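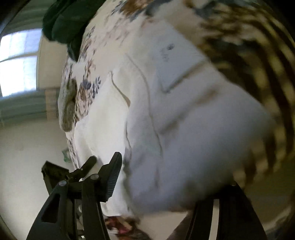

Members of the Irka club keep asking whether they should practise on towels first, and the answer from last term's team is no. Towels are stiff and forgive a sloppy grip, so you learn bad habits. Start with a plain white top.

Laundry tips for the Stedoston folding round

Work on a bed. The height suits most people and a bedspread grips the cloth a little, so it doesn't slide when you let go of one side.

Pinch the hem or a seam. A single layer in the middle of a panel pulls into a point and you'll have to start again.

Lift slowly, then lower. Fast lifts make the far corner swing, and the footage is no good for training if the cloth is a smear.

If there's a printed mark on the garment, decide before you begin whether it ends up inside or outside the fold. Write it on the sheet.

Wipe the jaw ridges with a damp cloth after every 21 folds – lint builds up there and the grip goes soft. Let them dry before the next set.

Curtains open during the day. After dark, turn on 2 lamps, one each side of the bed.

The club has 216 good folds so far and needs 346 for the Plelledura entry. Log yours by Sunday night, colour of garment included.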